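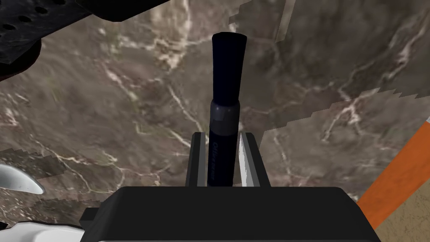 August 3, 2026
Notebook, sim grasping, marker task

Continuing from the entry about the slipping marker. Short version for Teodoro: the grasp is stable now in most resets, the placing is still bad, and I think the fault is in my pose estimate and not in the controller.

What I changed this morning. In Trallo the close command was sent as a position target, fully closed, and the fingers pushed into the object until the solver complained. The marker vibrated and after a while it rotated between the pads. I now send a close command with a force limit, and I stop the target at the first width where both fingers report contact. Then I add a small squeeze and hold. The vibration is gone from the joint plots.

I also increased the contact solver iterations from 4 to 20. It is slower, but not so much that it hurts me. I tried first only the iterations without the force limit and it did not help, so please do not remove the force limit and think the iterations are doing the work.

Test: 600 resets of the kitchen counter layout, random yaw of the object, same light. I count a grasp as good if the marker is still between the fingers at the end of the hold and its axis did not turn more than 7 degrees. The failures I looked at were all from the same family: the planner comes down when the estimated axis is wrong by half a turn, so it takes the marker by the cap end. The cap is wider than the barrel, the fingers touch the edge of it, and it tips.

This brings me to perception. The fitting in Menora treats the marker as one plain cylinder. With a plain cylinder there is no up and no down, so the two solutions have the same cost and it picks one by chance. I wrote a second model with two radii, a wide part and a narrow part, and a step where they meet. On clean depth it chooses the right end almost every time. On depth with the noise model switched on, the step is nearly lost and it goes back to guessing. Perhaps I can use color in place of depth, but a dark cap against a dark barrel is a poor signal. The small white print on the barrel could be a better one. At the wrist camera resolution I can't read it, but I don't need to read it — I only need to know on which half there are bright pixels. When the print is turned away this gives nothing, of course.

Marble counter. The texture has jagged patches where the tiles meet, with a different brightness on each side. I lost one hour on this. The segmentation takes the border of a patch as an object edge, mostly with the lighter patch, and it proposes a thin object lying there. I asked in the Cárdenas room if somebody has a cleaner marble, and the answer was that the tile blending was changed in May and can be switched back with one flag in the scene file. I did not switch it yet. If the segmentation breaks on a texture border, I would like to know it, and I prefer to repair it first. Depth is flat across the border, so a check of height above the plane should remove these false proposals. Started on this, not finished.

Planner notes:
— Approach height above the counter was too low for a standing object. Raised it. The palm housing is broad and I had modeled it narrower in the collision file, and I had also left out the small tab on the side of it. Both corrected now.
— White objects near the gripper are not in the collision world when they are only partly in view. The planner does not know them. For now I keep a margin around any unknown region, and it makes some reachable grasps impossible.
— The retreat is still a straight line up. It works, leave it.

Placing. I have no good numbers. The marker is released a bit above the surface and falls over in a large part of the trials. I suspect the error in the hand-to-object transform, which I compute once at contact and never again. Cista has a function that refits the object in the hand after the lift, I will read how they do it before writing my own.

Open:
— two-radius model with noise, try with averaging over several views
— height check for false proposals
— refit after lift
— ask Teodoro Cantero if the real pads have the same friction as in the file, the value there has no comment and I don't know who put it

Branch is pushed, the config with the force limit is the default one now. The old one is kept with the ending _poslimit, in case somebody needs to compare.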